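录音棚工作日志

2024年7月,星期四,B间

上午的计划是把 Plommont 那首慢歌的人声收尾,下午做缩混。实际情况是上午修嗡声,下午继续修嗡声,人声收尾挪到了晚饭以后。写下来给以后的自己和轮到 B 间的同事看,免得再花一天重新认识同一根线。

先说嗡声。话放通道3,推到正常增益就有低频哼,带一点高次谐波,听着像隔壁有台冰箱在学合唱。换话筒,还在。换话筒线,还在。换到通道4,没了,我高兴了四分钟,然后它在通道4也出现了。这种故障最讨厌,会搬家。

排查顺序如下,下次照抄:
一、关掉调光灯。略有改善,心理作用的可能性很大。
二、拔掉合成器的电源适配器。没变化。
三、拔掉耳机分配器。干净了。
四、插回去。还是干净。
五、去倒水,回来,又哼了。

最后查到耳机分配器到跳线盘那根平衡线,盘这头的屏蔽层只剩几丝连着,线一挪位置就通断。二月份我在这本日志里写过“该线有点松,有空重焊”,字迹很工整。看来从二月到现在我一直没空。今天焊了,热缩管用完,要买。焊完以后通道3的底噪回到正常水平,增益推满也只剩话放自己的嘶声,可以接受。

歌的部分。速度72,歌手觉得太慢,鼓手觉得太快,所以大概是对的。副歌人声录了10遍,第二遍最好,这一点在第三遍时我们就都知道了,后面的算是对第二遍的致敬。主歌第二段的“远”字一直偏低,不打算修音,偏低的那个“远”确实比较远。歌手同意,条件是我别在混音时偷偷改。没有改。

压缩:录音时只挂了很轻的一级,峰值压两三个 dB,起控慢,释放中等。之前给 Meesuk 录的那批压得太狠,后期想放都放不开,换气声跟主唱一样大,听起来像两个人在轮流喘气。教训记过一次,再记一次。

混响:试了板式和那个很长的厅堂。厅堂开到四秒以上时人声很漂亮,歌词全没了。对这首歌词来说也未必是损失,但词作者就坐在沙发上,最后用板式,预延迟拉开一些,高频切掉一块。发送量在副歌抬一点点,自动化已经画好,别动。

另外一件事,Jimwood 那首快歌(119)的工程文件今天也打开了一下。鼓的房间话筒跟顶置话筒的相位还是不对,军鼓听上去像在纸箱里,而且是一只受了潮的纸箱。把房间轨往前挪了一点,低频回来了,但镲片开始发虚。来回挪了半小时,最后挪回原处,把极性反了一下,好了。极性按钮在通道条最上面,我每天都看见它。

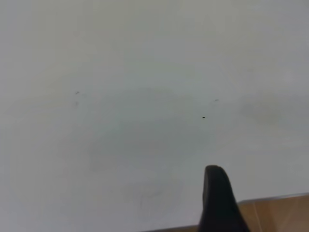 低音吉他用的是直插加箱体两轨,箱体那轨晚到几毫秒,也一并对齐了。对齐之后低音结实了很多,甚至有点太结实,底鼓被挤到后面。暂时在低音上给底鼓让出一小块,60赫兹附近,窄一点。侧链先不上,这歌已经够喘的了。

监听:按惯例在小箱子上又听了一遍,再去走廊里隔着门听。隔着门时主唱很清楚,吉他独奏几乎听不见。吉他手问我效果怎么样,我说空间感很好。明天给独奏推一点五个 dB,不要告诉他原来是多少。

Brorance 的人下午来电话,问弦乐编配能不能周末前给一版粗混。能给,但弦乐目前是采样,第二小提琴的连奏切换有明显的咔哒声,得手动把重叠部分拉长。他们如果说“真弦乐就是有味道”,先不要解释。

晚上人声收尾:桥段补了和声,上三度一轨,下四度一轨,各叠一遍,左右分开。上三度那轨单听很甜,放进去就腻,拉低之后刚好。最后一句气声结尾留了两个版本,一个干净,一个末尾有椅子响。目前大家都喜欢有椅子响的。

备份已做两份,一份在架上硬盘,一份在服务器。架上硬盘的标签又掉了,用铅笔写在壳子上,看不太清。

待办:
买热缩管,细的两种都要
跳线盘剩下的几根线全部摇一遍,趁没人录音
Plommont 慢歌,缩混初版,人声自动化检查齿音
Jimwood 快歌,底鼓和低音再听一次,换耳朵听
弦乐咔哒声
耳机分配器第二路右边偶尔小声,先记着,有空看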